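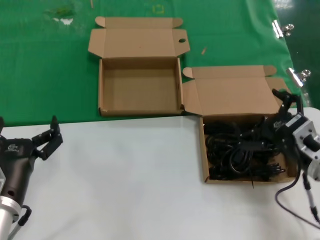 Two open cartons, the rear one empty with its lid folded right back.

Search products, part numbers, help
Search

Brallilau hinged-lid carton
Reading time: 4 minutes

The Brallilau is a one-piece corrugated carton with an attached lid. It is supplied flat, folds up without tape or glue, and is meant for parts, leads, small tools and returned goods that need to be stored or posted in the same container. Jarkstead cuts and creases the blanks at its Rangel works and ships them from the Clendgate warehouse.

Sizes and board

The range has nine stock sizes. All are cut from the same basic pattern and differ only in length, width and wall height. Inside measurements are given on the size sheet, which is packed with every first order and can also be asked for by post. Outside measurements depend on the board chosen and should be worked out from the sheet before shelving is ordered.

Board is available in single wall or double wall. Single wall is the usual choice for shelf storage and light postal use. Double wall adds stiffness to the side panels but makes the creases harder to fold by hand, and the smallest sizes are not offered in it. Both grades are unprinted. Printing is quoted separately and is limited to one colour on the lid.

The flutes run up and down in the side walls when the carton is standing on its base. This is the direction in which the board carries load best. Cartons stored on their sides lose a good part of that strength and should not be stacked in that position.

Folding

Lay the blank with the creases facing up. Fold the side walls in first and press along the full length of each crease with the flat of the hand. Bring the front wall up, turn its inner panel over the corner flaps and push the tabs down into the slots in the base. The tabs should click below the surface of the board. A tab that stands proud will catch on the contents and will work loose in time.

The lid folds from the rear wall. Its tuck flaps go inside the front wall, one at each corner. For the first few openings the lid will spring back slightly. Fold it fully back once before use and the crease will settle.

Blanks that have been stored in a cold building should be brought indoors the evening before folding. Dry, cold board tends to crack along the outer face of the crease. The crack is mostly a matter of looks on single wall, but on double wall it can run into the corner.

Stacking and storage

Filled cartons may be stacked in columns, edge over edge. Brick-pattern stacking looks steadier but puts the weight of the upper carton on the middle of the lid below, where there is least support. Leave the lids closed on all cartons in a stack, including the top one.

Flat blanks should be kept level, off the floor, and in their outer wrap until needed. Blanks leaned against a wall take on a bow after a few weeks. A slight bow can be taken out by turning the bundle over and leaving it under its own weight. Do not store blanks next to a radiator or under a roof vent.

The board is not treated against water. If a carton has been soaked it should be emptied and recycled, even if it has dried out and kept its shape.

Use with cables and leads

Leads should be coiled loosely and laid in flat, with the plug ends on top. Coils that are wound too tightly push against the side walls and lift the lid. Where several leads go in one carton, tie each coil before it is packed. The carton has no antistatic properties, and bare circuit boards should be bagged before they go in.

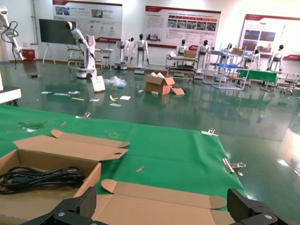 Odair Camargo wrote to us that the tuck flaps on his single wall cartons had gone soft after a winter of daily opening, while the slots and base were still sound, and asked whether the lid could be bought on its own. It cannot, as lid and base are one piece of board. He has since moved the cartons that are opened every day to double wall and kept single wall for the rest, and he reports that the double wall flaps needed bending by hand a few times before they would tuck in cleanly.

We have added his point to the folding notes for the next printing of the size sheet. Wear on the tuck flaps is normal and is not treated as a fault.

Ordering

Stock sizes are sold in bundles of 20. A bundle holds one size and one grade of board. Mixed bundles are not made up, and part bundles are not sold. Orders of 39 bundles or fewer go out by carrier. Above 39 the order is sent on pallets, and the delivery point must have level access and someone on site to sign.

Orders received before noon on a Wednesday leave Clendgate with that week's carrier run. Later orders go with the next one. The Rangel works closes for plate changes in May, during which stock sizes are still shipped but special sizes are not cut.

Special sizes need a sample or a dimensioned sketch. State inside measurements, the grade of board and the weight of the contents. One plain sample is cut and sent for approval before the main run. Changes after approval are charged as a new size.

Returns

Unopened bundles can be sent back in their outer wrap. Folded cartons cannot be returned. Report crushed corners on delivery and keep the wrap until the claim has been settled.

Contact Jarkstead | Copyright Jarkstead, all rights reserved | Back to top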